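March 3, 2021 – notebook, bench 2. Loose screws in the Gridport shelf clocks

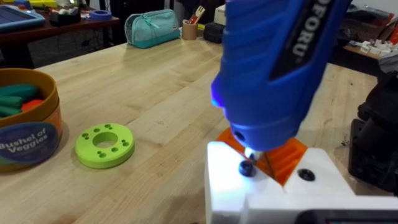
Hema Bhat thinks the glue is the wrong place to look. She wrote under my January entry that threads in soft wood go loose from the seasons, and that I should first compare the clocks that were near a heater with the ones that were not. I think she is half right, so I changed the plan a little.

What we know until now. Of the clocks that came back for service, 9 had the back plate rattling. The movement itself was fine in all of them. The owner hears a buzz at the full hour, when the hammer strikes, and believes that the gong is broken. It is only the plate.

I opened clock 1072 this morning. Back plate held by four screws, two of them I could turn with my fingers. The holes look clean, no split in the wood. A little brown dust came out of the lower left one when I tapped the case. I kept the dust in a paper envelope, glued to the inside of the cover of this book. Please do not throw it away.

Humidity. The meter on the wall says 57 percent today. In January, when I wrote the first entry, the air was much drier, but I did not write down the value and now I am sorry for it. From today I write it on top of each page. Please do the same if you use this notebook.

Test pieces. I cut small blocks from the Byun offcuts (same batch as the cases, the pencil mark is still on them) and drilled them with the same bit we use for the cases. Half of the blocks go in the cupboard over the radiator, the other half stay on the shelf in the cellar. In each group there are three kinds of hole:

plain hole, screw put in dry
hole with a drop of thin wood glue, left to harden before the screw goes in
hole one size smaller, screw waxed

The third kind is Hema's idea. I was afraid the blocks would split with the smaller hole. One did, along the grain, so I drilled a new one further from the edge and this one is good until now.

Remark on tightening: stop when the head is flat on the plate and do not give it an extra quarter turn. I believe we did this too strongly in the old series. I tried it on a spare block on purpose and felt the thread give up very suddenly – after that the screw only goes round.

The Zutov washers arrived. They are thinner than in the catalog drawing, so I did not use them yet. I wrote to Cliltamis to ask if they have the thicker ones, no answer.

To do:
turn the blocks once a week, same day for both groups
ask Hema for her list of which clocks stood near a heater
find the old drill bit and measure it, maybe it was worn
put 1072 back together with the old screws, so we can hear if the buzz is still there before we change anything

The radiator in the cupboard was off when I came back from lunch. I turned it on again at level 2 and put a paper note on the valve.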